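Course handout, Unit 6: The dropped tube fault on the two-arm cell
Instructor: Defne Taşdemir
Read before Monday's lab. Bring your copy of the cell log.

1. What happened

In November the Cernitz cell was running the tube handover: one arm picks a capped plastic tube off the table, stands it upright and passes it to the other arm. The tubes were empty. At cycle 73 the right arm closed on a tube, lost it during the lift and carried on as if it still had it. The program went through the handover motion, the left gripper closed on air, and the log recorded a completed cycle.

The same thing happened on seven more cycles before an operator pressed stop. Nothing broke and no one was hurt. We study it because the log was wrong the whole time, and a log that reports success is the one people check last.

2. What the controller knew

The program is called Pană. It decides that a grip is good by looking at one number, the finger position after the close command. If the fingers stop before the fully closed position, something must be between them. The threshold was set at 50 counts above fully closed.

Two things defeat that test. The fingers can stop early on something other than a tube, such as a rod or a bit of debris. They can also stop early on a real tube held too near its rounded end, which passes the test and then slips.
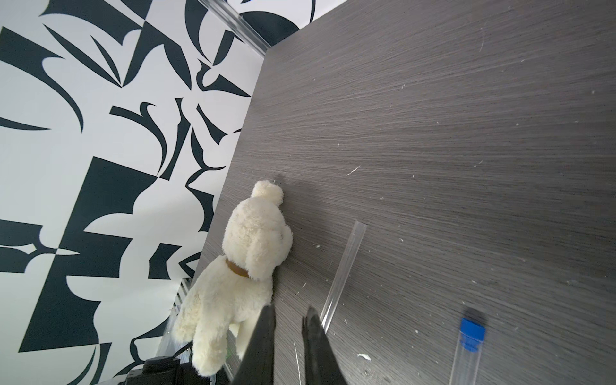
Fig. 1. Open fingers over the lower end of a clear rod. Blue-capped tube to the right.

A clear rod and a clear tube are hard to tell apart by finger position alone. The wrist camera was available during the fault, but the program used it only for the approach and ignored it after the close.

3. Layout of the cell

Both arms sit on one base track and share the middle of the table. Neither arm has a zone that belongs to it alone, so a tube dropped in the middle is in the way of both. The patterned walls give the cameras fixed features to match against, and they have no part in this fault.

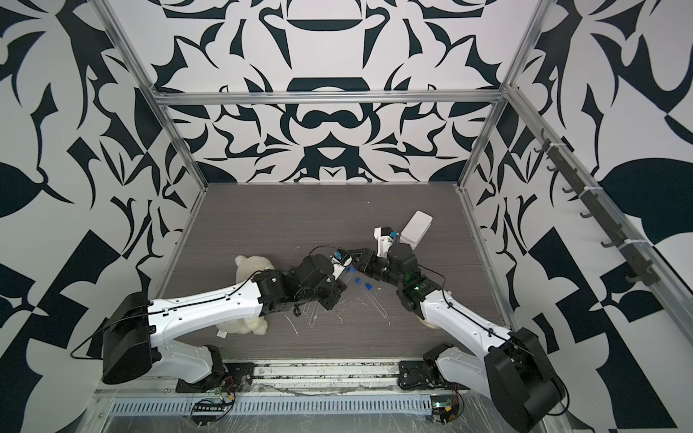

Fig. 2. Both grippers at the center of the table, with three capped tubes between them.

Look at how small the gap is between the grippers. With a false "held" flag, the second arm moves into that gap expecting a tube at a known height. If the tube has dropped and is leaning on something, a finger can come down on it. The torque limit should catch this, but it was set at 80 percent for the handover move and would have allowed a hard press before tripping.

4. The fix

Three changes were made, in this order.

a) A second position reading after the lift. If the fingers have closed further since the first reading, the tube has slipped and the cycle stops with error 2821.
b) A wrist camera check before the handover, with the tube upright and still.
c) A lower torque limit for the handover move.

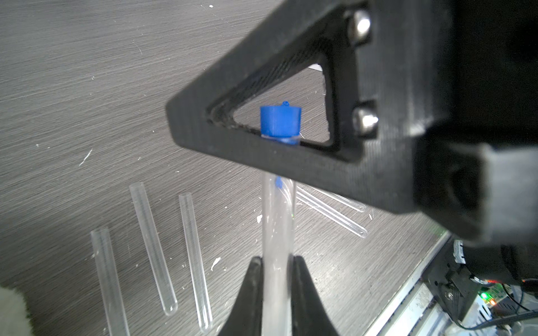

Change (b) is the slow one. The arm has to pause, and the first version rejected good grips when other tubes lay behind the held one – clear plastic over clear plastic gives the edge finder too many lines to choose from. The revised version looks for the blue cap first and searches for the tube body only below it.

5. Safety rules for the lab

Press stop before reaching in, even if both arms are still. A paused program looks the same as a stopped one from the front of the cell.
Do not clear error 2821 from the keyboard until you have found the tube.
Write down the finger position before you reset. The reset erases it.

6. To hand in

One page. Explain why change (a) alone would not catch a rod gripped firmly in place of a tube, and say which of the other changes would. Then propose a value for the threshold in section 2 and show how you would test it.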